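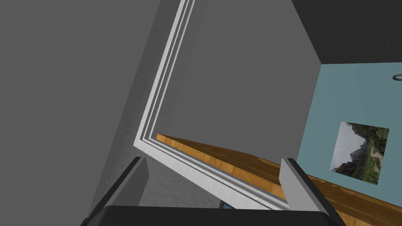
Giang Trịnh wants to know when the refill stations open on weekends, and whether the old deposit cards still work. Both fair, both came up more than anything else since June. Answers: Saturdays from 9 a.m. starting this month, and yes, the old cards work, keep them.

NUNO REFILL EXTENDS HOURS, ADDS TWO COUNTERS, DROPS SIGN-UP FEE

For immediate release

CASAU - Nuno, the household refill service, is opening two more counters, one on Serrano Street and one inside the Dudamia market hall. Both start Wednesday, 7:30 a.m. That brings dish soap, laundry liquid, hand soap and shampoo refills to the east side of town for the first time. No sign-up fee anymore at any counter. Anyone who paid it this year gets it back as store credit, automatic, nothing to fill in.

The service has 3,000 registered households. 1,000 of those joined after the spring price cut, which was faster than planned and is the main reason for the lines at the original counter. We know about the lines. The new counters should take most of the pressure off, and the Serrano Street one has two pumps for laundry liquid since that is what everybody waits for.

"People were coming across town on the bus with four bottles in a bag," said Ánh Đàm, operations manager at Nuno. "You do that once or twice and then you go back to the supermarket. So the counters had to move closer. Pretty simple."

How it works has not changed much. Bring a container, clean and dry, lid on. Staff weigh it empty, fill it, weigh it again, you pay for the difference. Containers from other brands are fine. Glass is fine. No food containers for laundry liquid please, this is a saftey rule and staff will say no.
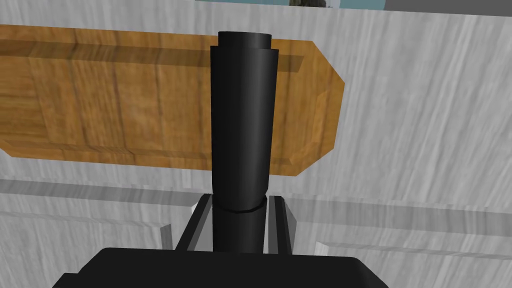
Customers without a container can borrow one from the counter against a deposit, returned in full when the container comes back with its cap. Shapes vary by product. A tall, black, rounded one with a cap a little narrower than the body is the kind of shape that suits shampoo, easy to keep upright on a shelf and easy to label. Wide jugs for laundry, short ones for hand soap. Labels go on at the counter, with product and fill date. Please leave the label on until the next visit, staff need it to know what was in there before.

Deposits are the same at every counter and a container borrowed at one can go back at another. That was not the case before and it caused some arguments. Sorry about that.

PRICES

Shampoo and hand soap stay where they are through the end of the year. Dish soap goes down slightly. Laundry liquid stays the same for the regular, the unscented goes down to match it. Price lists are posted at each counter and at the Dudamia entrance, by the bike racks.

RETURNS AND WASH-OUT

Returned containers go to the wash room behind the original counter. Hot rinse, inspection, back out. Capacity there is now 148 containers per shift, up from 72, after a second wash line went in. Scratched or cracked ones get pulled and sent for recycling. Caps are washed separately and this is where most losses happen, so again, bring the cap back.

The wash room is not open to the public but school groups can visit by arrangement. Two slots a month, mornings only. Teachers should write well ahead, the fall slots are going quick.

HOURS

Original counter: weekdays 8 a.m. to 6 p.m., Saturdays 9 a.m. to 1 p.m.
Serrano Street: weekdays 7:30 a.m. to 7 p.m., Saturdays 9 a.m. to 1 p.m.
Dudamia market hall: market hours, closed Mondays

Opening morning at both new counters: first fill of dish soap free, one per household, up to one liter. While it lasts. Đàm will be at Serrano Street until noon and can take questions from press there. Short interviews only, it will be busy.

Not included in this round: floor cleaner and dishwasher powder. Powder clumps in the dispensers we have now, a different model is being tested. Floor cleaner maybe next spring, no date yet and please dont print one.

ABOUT NUNO

Nuno runs refill counters for household and bath products in Casau. Privately owned. Products are mixed regionaly and delivered in returnable drums.

Press contact: Ánh Đàm, Nuno, Serrano Street counter. Phone calls before 10 a.m. or after 3 p.m. are best.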